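Suturing kits should be priced by the stitch 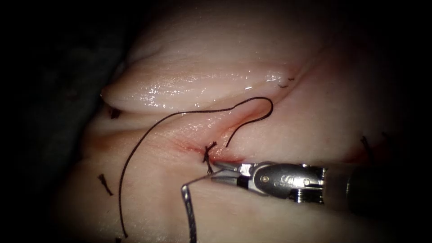 What the Lumine kit offers

Lumine sells its suturing package as an add-on for surgical robots already in use in training centres. It comprises a needle driver, a software module that plans and places stitches, and a licence charged by the month. The trial unit at Olham has had it on the bench for 30 days. My view is that the hardware is sound and the licence is wrong.

The driver first. Its jaws are slender and pointed, and they close on a curved needle without hiding the work. The wrist can lie at a shallow angle close over the tissue, with the knot still in plain sight beside the tips. Older drivers of this class tended to block the view at the moment it was most needed.

Thread is the harder problem. A long strand lies in loops wherever it falls, and a fold of tissue gives it an edge to hook over. Lumine's brochure has a good deal to say on needle angle and one paragraph on slack. I would reverse that. Bite depth can be set in software, but a loose loop has to be noticed before the next pull, and at Olham that job still falls to the operator.

Where the money goes

The monthly licence covers 300 stitches, with a charge for each one beyond that. A busy training bench passes 200 in its first fortnight. A quiet one pays the full fee for a driver that sits in its tray - and most benches are quiet for part of the year, August above all.

Kimaro charges per completed stitch, with no monthly minimum. Its driver is bulkier and its wrist takes nearly 4 minutes to set up, against less than one for Lumine's. I would still choose its terms. A stitch that the operator has to take over is not billed, so the supplier carries part of the cost of poor thread handling.

Cudport is due to choose between the two kits. It should ask Lumine for the same terms in writing, and for a stitch log that records every takeover. If Lumine agrees, its kit is the better purchase. At the present licence I would not sign.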